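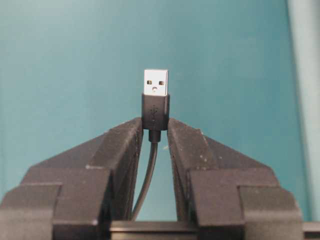
A USB-A plug on a black cable. Lornside schools and libraries have drawers full of them.

Lornside will start collecting unwanted USB cables in March, with drop-off bins at the town library, the recycling center on Liem Street and the front office of Zultcombe Middle School.

The town says cords pile up faster than any other small electronic item. A clear-out of public buildings last year filled 14 crates, and 4,000 cables were sorted from them by type and length. Most had the flat, rectangular USB-A plug on at least one end.

Cables that still work will be coiled, tied and handed out free at the library. The rest will go to Fondetti, a scrap firm in Zultcombe that strips out the copper and sends the plastic on separately. The firm will pay the town by weight and pick up once a month.

Residents are asked to check a few things before dropping anything off.

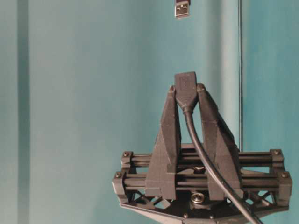 The metal shell should be straight and free of rust, and the spot where the cord leaves the plug is worth a close look. Cords tend to split there first. A cable with bare wire showing can still go in the bin, but it should be put in a bag and marked "scrap" so it doesn't end up on the reuse shelf.

Long cables should be wound in loose loops, not wrapped tight around a charger or folded flat. Tape is fine for holding a coil closed — rubber bands dry out and stick to the cord. 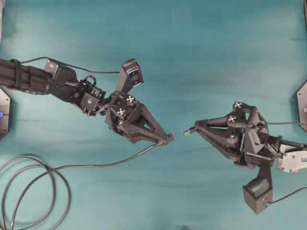 A long black cable, partly in a loose coil, on a teal-green cloth.

The bins will not take power strips, extension cords, batteries or anything with a battery inside. Those still go to the hazardous waste counter at the recycling center.

The town has set aside $600 for the bins and signs, and the library is adding $300 for ties and labels. Library bins will be open until 8 p.m. The school bin can be used only while classes are in session.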